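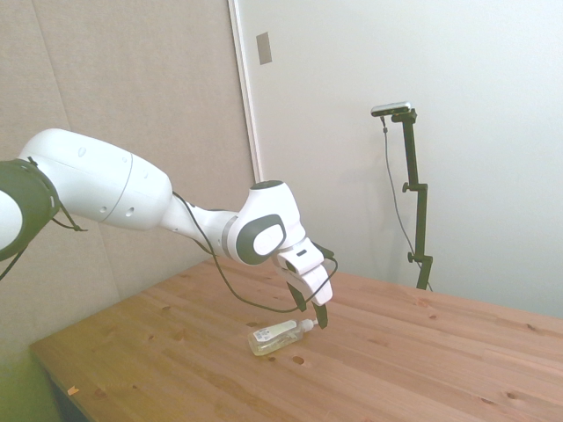

Steering the arm is a lot like learning to park a car in a mirror, according to Bethel Feyisa, and after ten minutes at Handari's open day in Vustport I'd have to agree! Visitors got to guide the gripper by remote control – slowly, in my case – so the robot has human goes to learn from. The team wants 180 of them for each task before June. I managed one, and my shoulders ached.

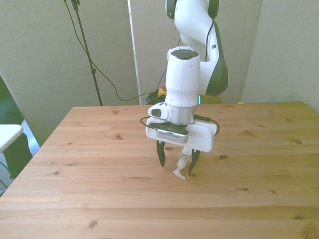
The arm at the pine table, fingers either side of a small plastic piece.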